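Trendik presenta Silgate 8, el planificador que por fin nos deja mover dos brazos sin escribir un guion para cada tarea

Trendik - Nota de prensa, julio

Hola otra vez desde Trendik. Soy Liv Hedlund, llevo la parte de planificación y me ha tocado escribir esta nota porque dije que quería escribirla (¡y quería!). Hoy publicamos Silgate 8, nuestro software de percepción y planificación para robots de dos brazos, y estoy contentísima.

La idea es sencilla de contar y nos ha costado 266 versiones internas: el programa divide la mesa en celdas, asigna a cada objeto la suya y calcula con eso los recorridos de los dos brazos a la vez, sin que se estorben en el centro. Si un objeto cambia de celda, se replanifica solo ese tramo.

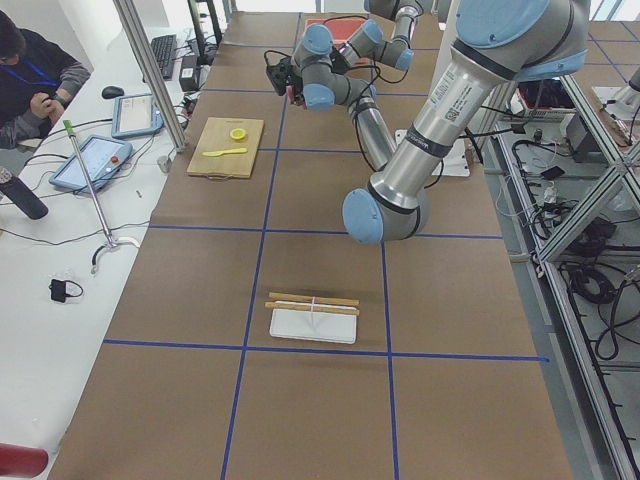 La mesa de trabajo con su cuadrícula de cinta azul y los dos brazos. Foto: Trendik.

Lo que más nos han pedido los usuarios es la tela. Un paño no tiene una forma fija, se dobla, se tapa a sí mismo, y el módulo anterior se hacía un lío tremendo. El nuevo busca primero una esquina y reserva espacio para la segunda pinza - aunque luego no haga falta usarla.

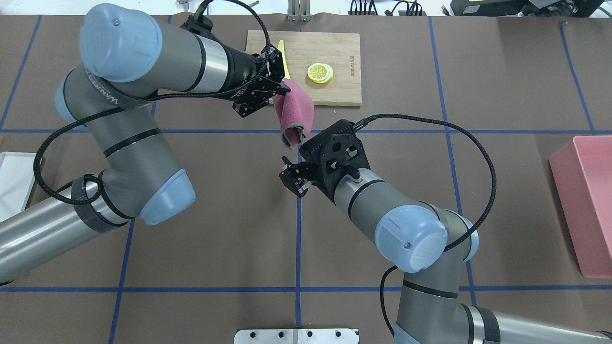
Una pinza sujeta la esquina de un paño rosa; la otra, abierta, queda justo debajo.

También hemos rehecho el mapa de la mesa. Antes había que recalibrar a mano cada vez que alguien tocaba una cámara, y ahora las líneas de cinta sirven de referencia y el ajuste tarda unos 40 segundos. Cada objeto aparece en el editor con su celda y se puede corregir con un clic, cosa que agradezco muchísimo a última hora de la tarde.
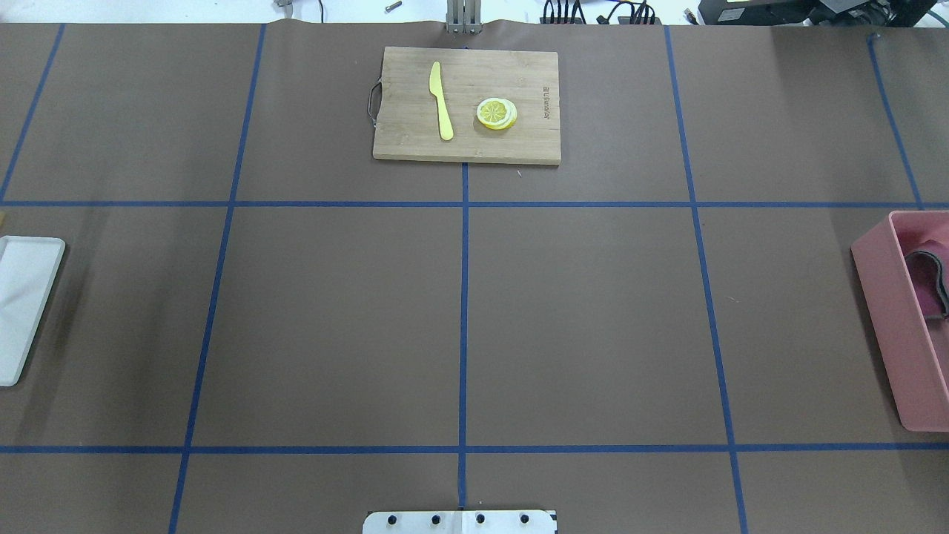
Åsmund Backlund, que ha probado la beta en Cultport, nos escribió que el editor le gusta pero que echa de menos poder guardar varias cuadrículas por proyecto, y que sin eso no piensa migrar del todo. Tomamos nota, Åsmund: está previsto para la próxima actualización.

Y queda la vista de muñeca, mi parte favorita. Silgate 8 combina la cámara general con la de la pinza, y da más peso a esta última cuando el brazo se acerca a un recipiente. Los brillos del plástico nos siguen dando guerra, así que hay un filtro nuevo que viene desactivado por defecto.
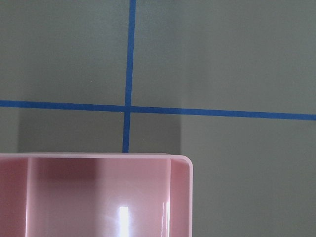

El recipiente rosa y el cruce de cintas, vistos desde la muñeca.

La descarga ya está abierta para quienes tengan licencia vigente, y la guía de migración incluye 700 líneas de configuración comentada. Para pedir una demostración, basta con escribir al equipo de prensa de Trendik.

Noticias relacionadas
Lunde, nuestro visor de trayectorias, estrena modo oscuro
Cultport se suma al programa de pruebas de Silgate
Cómo anotamos fallos de agarre sin perder la tarde
Trendik busca personal para percepción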